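12/08/2019

So I finally finished typing up my grandmother's recipe box, and I'm still a little stunned at how many cards were in there. 273! I'd been putting it off since June, when Aunt Amparo handed me the tin and said "you're the one with the computer," as if she doesn't have two. 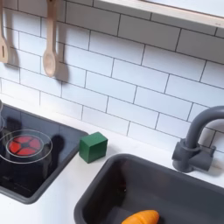

The handwriting was the hard part. Grandma wrote in pencil, and half the time she just put "flour, enough" and moved on with her life. I called my cousin Catarina over and over (sorry, Cata) to ask things like whether "the blue cup" was a real measurement. It was. Tiburcio still has it, and he measured it for me with water over the sink, so now we know the blue cup is a bit more than a regular one. Explains my flat biscuits!

There are eight different cards for rice pudding. Eight! One says "better" and another says "no, the other one," and I have no idea which other one she meant. I'm going to make them all this winter and Uncle Eustaquio has already offered to eat the results.
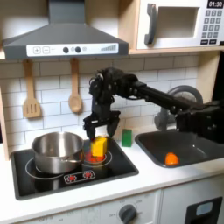

*Toy microwave on its shelf, set to 01:30.*

Anyway, I want to print copies for the family before the holidays. Berenice thinks spiral binding, I want a ring binder so people can add their own pages. If you've done one of these, tell me what paper you used, because mine keeps smearing when I get butter on it.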